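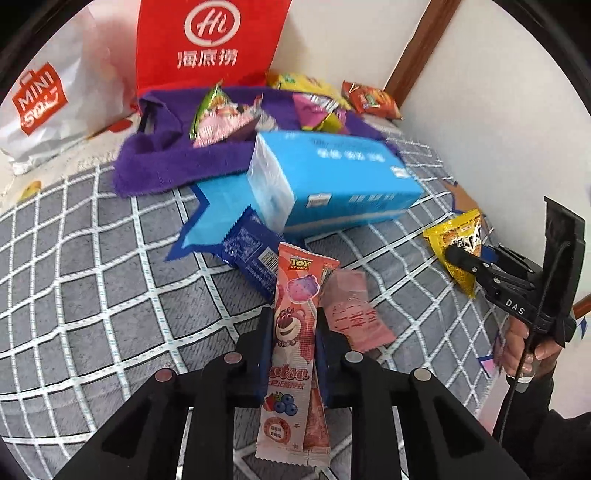

Bagging task on a bed surface: two wrapped snacks held together in one hand-held gripper.

Surley Household Tasks Programme
Interim progress report to the Histach Fund
Period ending June

1. Purpose of the report

The Fund asked at the outset whether a machine could be trusted with ordinary domestic chores within the life of the grant, and if so which ones. The present report gives the position at the end of the second reporting period. It covers the recording of human demonstrations, the first trials on the Estance two-arm unit at the Živković Laboratory, and the changes we wish to make to the remaining work plan.

2. Recording of demonstrations

The programme has now recorded 894 demonstrations by people using hand-held grippers. They fall under four chores: putting away shopping, folding towels, clearing a table and packing a bag. Recording takes place in furnished rooms, and operators are asked to leave other belongings where they are. A tidy bench gives cleaner data, but earlier work at Živković showed that policies trained on a bench lost much of their ability once a second object touched the first.

Packing a bag has had the largest share of recording time in this period. It was chosen as a chore most households would recognise, and it brings together several difficulties that the other three present singly. Wrappers are light and slippery. Many have no firm edge to take hold of, and a stiff bar and a half-filled pouch call for quite different closing forces. A soft bag changes shape each time something is put in it. 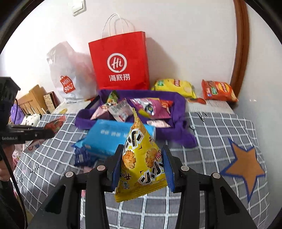 Pouches with four faces have proved harder than flat packets. They offer no obvious pair of opposite sides, and operators differ in where they choose to grip. We have decided to keep this variety in the recordings and have not issued a standard grip. Operators have been told only to avoid crushing the contents and to let go once the item is over the mouth of the bag.

3. Results on the Estance unit

The unit made 148 attempts at the packing chore, each with one item and an open fabric bag. It completed 72 of them without help. An attempt was counted as complete only if the item was inside the bag when the arm withdrew.

The failures were reviewed from the recordings. The most common was a grip that closed on the wrapper but missed the contents, so that the item turned or fell during the lift. The next was a collision between the item and a bag handle that had folded inwards. In a smaller group the unit picked up two items together, which our rules count as a failure, although a person would often do the same on purpose. We propose to revise that rule.

Speed remains poor. The unit pauses before each grasp, and a person standing beside it would have finished the whole bag in the time it takes over a few items. Towel folding and table clearing have so far been tried only in short sessions, and we do not consider the results firm enough to report.

4. Assessment

On the evidence to date, the unit is not ready for unsupervised use in a home. Single rigid items on an uncluttered surface are handled well. Soft packaging among other goods is handled about as often wrongly as rightly. The same finding bears on shop-floor work, where topping up a shelf of bagged snacks would raise most of the same problems - in a narrower space and with customers passing.

5. Changes requested

We ask the Fund to approve the following within the existing budget:

Transfer of the remaining table-clearing hours to bag packing.
Purchase of a second set of finger pads for the Estance unit, in a softer grade.
A revised scoring rule that allows two items to be lifted together if both reach the bag.

Subject to approval, the trials will be repeated under the new rule with the old scores kept alongside, so that the two periods can be compared. Towel-folding results will be included in the next report.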